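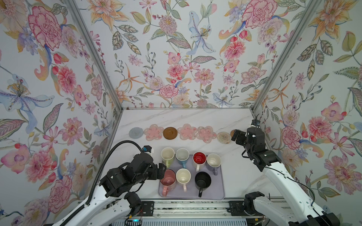 Gaëtan Aubert will talk about mugs for as long as you let him, and I let him for most of an afternoon. He runs Prulham, the little housewares shop on Baudry Street, and I'd gone in to ask about one thing: how do you keep a shelf of everyday mugs from turning into a mess? I came out with two coasters and a sore writing hand.

"People buy the mugs one at a time and then want them to look like a family," he told me. "Let them be cousins!" His own are a mixed bunch, and he likes it that way. Dusty pink, light green, cream, black, a very dark navy. The wallpaper behind them is covered in big watery flowers, peonies and lilies and all sorts, so I asked if plain white mugs wouldn't be calmer. He made a face. "Calmer, sure. So is a waiting room."

We moved on to the drying mat, a subject I didn't expect to have feelings about. His is lavender with rounded corners, and it goes in the middle of the table after washing up. He used to own a wire rack (he called it "the harp") and gave it away in April, after it scratched the bottom of a mug his sister had made. The mat rolls up when he's finished, and he washes it with a drop of Clinero and hangs it over the tub.

"Twenty minutes, then I wipe the bottoms and put them away," he said. "If you leave them out till dinner, they live there. You've lost your table."

Away, for Gaëtan, means along the back edge, each mug on a coaster if he has one to spare. The coasters don't match either. I noticed pink ones shaped like flowers, a woven beige one with colored flecks in it, a glossy brown one with a raised rim. He says he must have looked at about 1,000 coasters over the years and has strong opinions on most of them. Cork crumbles. Thin felt sticks to the mug and comes up with it, "like toast on a sleeve," which I wrote down and still don't fully understand.

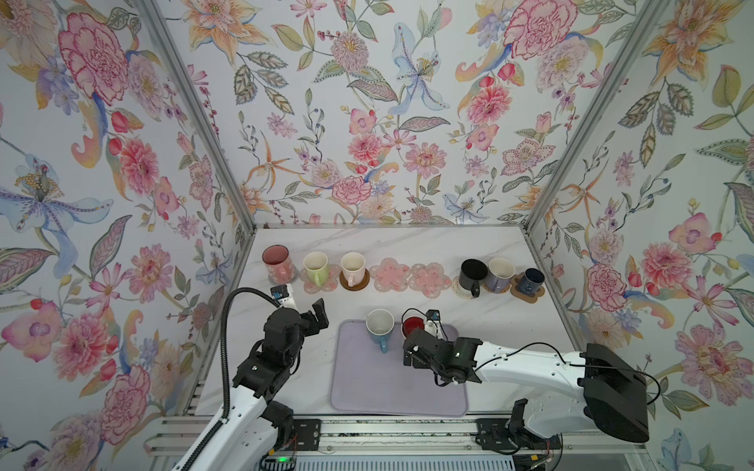 Do the coasters need to match the mugs in size?

"A coaster should be at least as wide as the bottom of the mug, and a bit wider is easier to live with. I don't worry about the rest. I put the black mug on the woven one because I like the rough next to the shiny."

I wanted to know about the pink mug, the tall one with the white flowers on its side. He told me it came from Jelon, a pottery stall he visits every summer, and he paid more for it than he'd admit to his sister. It gets washed by hand and it's the one he reaches for when he's tired.

Before I left he made me coffee and slid a coaster under it while the cup was still moving. Mine is the woven kind now, on the desk next to me, and there's already a ring on it.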